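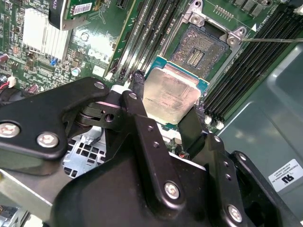 2 min read · 748 words in full thread · showing page 1

Zomarach Shared Workshop Forum > Builds > Arm puts CPU in old Dell, slowly

tomoana_dave
Progress on the arm, for those who keep asking at the sink. It will now hold a processor over the socket of the Dell and stay there, looking thoughtful. Getting from there to seated is the remaining problem, and has been since June. The wrist camera sees the contacts nicely and also sees a great white blob of glare off the heatsink, which the software finds far more interesting than the socket.

gridfloor
Which part of this is faster than using your fingers?

tomoana_dave
None. My fingers take 4 seconds and have bent pins in three countries.

lindsay_doolan
Lindsay Doolan here, I wrote the Kitdale gripper notes you're ignoring. You're holding it with the flat plate pressing on one side. Any twist in the linkage goes straight into the chip, and yours is already rotated against the socket. Square it up in a fixture first, then pick.

tomoana_dave
I do have a fixture. It's the gray printed plate on the bench, left of the case. It took 14 hours to print and has a cradle for everything except, at present, the CPU.

nakari_fan
Disagree with Lindsay. Fixtures are how you end up with an arm that only works on one bench in one building. Let the camera find the rotation. I got the Nakari vision script working on RAM sticks in an evening.

lindsay_doolan
RAM sticks go in a slot with walls. A socket full of bare contacts is less forgiving. How many sticks did you get in?

nakari_fan
Enough.

gridfloor
So, one.

tomoana_dave
For those asking about layout: case on its side on the slatted aluminum bench, side panel off, gripper coming straight down, white camera box on the right of the gripper. The second view is the one I trust for height. The wrist camera thinks everything is 400 mm away or inside its own lens.
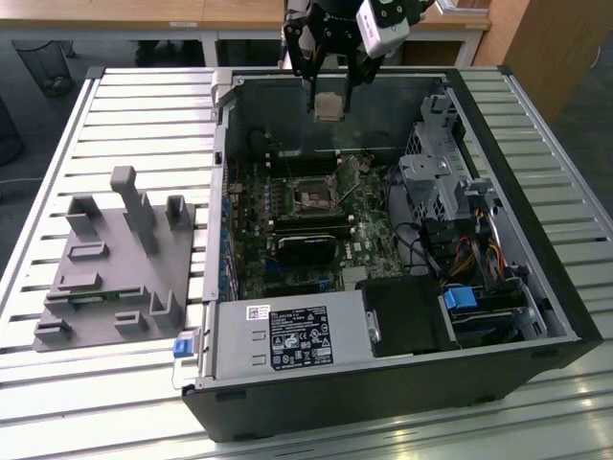 What I'm trying next

1. Hood over the bench light. Cardboard first, dignity later.

2. A CPU cradle on the fixture plate, so Lindsay stops writing to me.

3. Slower approach for the last bit of travel, with the arm stopping if it feels any push at all. Right now "any push at all" includes its own cables.

4. Only then, let go of the chip.

gridfloor
Would put 4 much later. Like next year.

nakari_fan
You're going to do the hood and find out the cradle was never needed. Please post when this happens so I can quote it.

lindsay_doolan
Do the cradle first. The light can be moved by hand in the meantime, it's on a stalk. And use a dead CPU until step 3 works, I beg you.

tomoana_dave
It is a dead CPU. It was a live one when I started the thread.

gridfloor
Is the motherboard also resting in peace?

tomoana_dave
Unconfirmed. Checking would mean putting a processor in it.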